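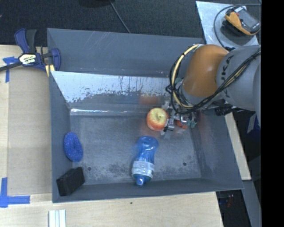 Dostden shipped its second e-ink notetaker to Canadian stores on 27 Sep 2018. I've had one on my desk long enough to have an opinion.

Screen is good. Text is dark, page turns are quick, and the front light goes low enough for reading in bed.

Storage holds some 3,000 books if they're mostly novels. Comics fill it much faster — my 400 took up more than half.

The store is the weak spot. Skorkmont still has the bigger catalogue, and Dostden's French section is thin. Ludivine Vasseur has a good post comparing the two.

Library loans work, but you have to sign in again after every update. Nayeli Robles found the same on hers.

Colour of the case is listed as grey. Mine is closer to green.

Battery was at 203 hours when it asked for the charger, wifi off.

Next update is due in December — supposed to fix the sign-in.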